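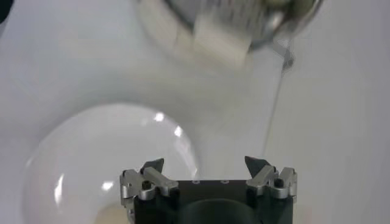 Tharushi Thambiah asks whether she must remove all the old varnish before she paints her kitchen table white, or if it is enough to make it rough. It is enough to make it rough, if the varnish still holds well. Press a piece of strong tape on it and pull it off fast. When the tape comes away clean, you can leave the varnish where it is. When there are flakes on the tape, the varnish must go.

# Painting a table: your questions

We sell paint and tools at the Clirska shop, and these are the questions we receive the most. The page was last changed on 4th April.

## Before you paint

**Which sandpaper do I need?**
Take 80 grit only if you are removing the old finish down to the wood. For making a varnished top rough it is too coarse, and the scratches will show through the white. Ask us at the counter for a finer sheet, and bring a small photo of the table on your phone.

**My table smells of wax. Is it a problem?**
Yes. Paint does not hold on wax. Wash the top with the Tustach cleaner and a rough cloth, let it dry overnight, then do the tape test again. Furniture polish gives the same trouble, also when it was used years ago.

**Do I need a primer?**
For a white finish on dark wood we always say yes. Oak and mahogany can send brown or yellow stains up through the paint, sometimes weeks later. Ask for a primer that blocks stains. The normal wall primer does not do this.

**Can I paint in the kitchen?**
You can, but choose a day when you will not cook. Open a window and keep the cat in another room. One customer brought us a very nice gray cat hair to identify, dried in the second coat.

## Paint and amounts

**How much paint should I buy?**
For a table for four people, one 250 ml can of Tiongson furniture paint is enough for the top. If you also want to paint the legs, take the next size. Legs use more paint than people expect.

**Matte or satin?**
It depends on what you do at the table. Matte looks calm in a bright room and hides small waves in the wood, but it takes marks from cups and pens more easily. Satin is simpler to wipe. If there are small children in the house, I would take satin — this is my own opinion, and my colleague at the counter will tell you the opposite.

**Which white?**
We mix Gesari whites in the shop. Please take home the sample card and look at it in the morning and again under your lamp. A white which is pleasant in daylight can look green in the evening.

## Painting and after

**How many coats?**
Two on top of the primer. Sand very lightly between them and remove the dust with a damp cloth.

**Roller or brush?**
A small foam roller for the top, a brush for the edges and the legs. Do the edges first. Do not go back over paint that already started to dry, because the roller pulls it and leaves a skin like an orange.

**When can I use the table?**
You can touch it the next day. Please wait two days before you put light things on it, and be gentle for longer than that. Hot pots need a mat always, also in June when everything seems dry and hard.

**There is a ring from a glass. Must I paint again?**
Try first with warm water and a drop of dish soap. Never use the green side of the sponge on matte paint — it makes a shiny spot, and the spot stays. If the ring does not go, sand only that place and paint the full top once more.

**Can I return an open can?**
No, and mixed colors we cannot take back also when they are closed.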